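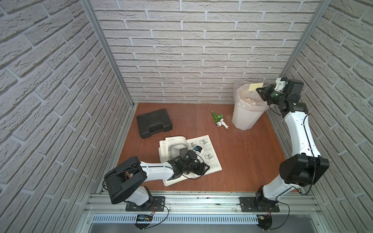

4. Taking an air sample from a sealed container

Read section 3 before connecting the Bikent sampler to a container vent. Allow 23 minutes for each container.

1. Fit a new Tollel filter cartridge, with the arrow toward the pump.
2. Push the probe into the upper vent until the collar seats. Do not break the customs seal.
3. Set the flow to 5 liters per minute and press START.
4. Let the pump run until the counter reads 400 – it stops by itself.
5. Remove the cartridge, cap both ends and write the container number on the label.
6. Run a blank cartridge before moving to the next container.

Note: Cartridges used for pangolin scale and ivory checks are stored apart from those used for timber.

Caution: Fumigated containers may hold toxic gas. Check the placard and wear a mask when removing the probe.

Replace the pump membrane after 2,000 samples. Units at Bakport received the new membrane in September and need no change.

Revised October 30, 2021, S. Swanepoel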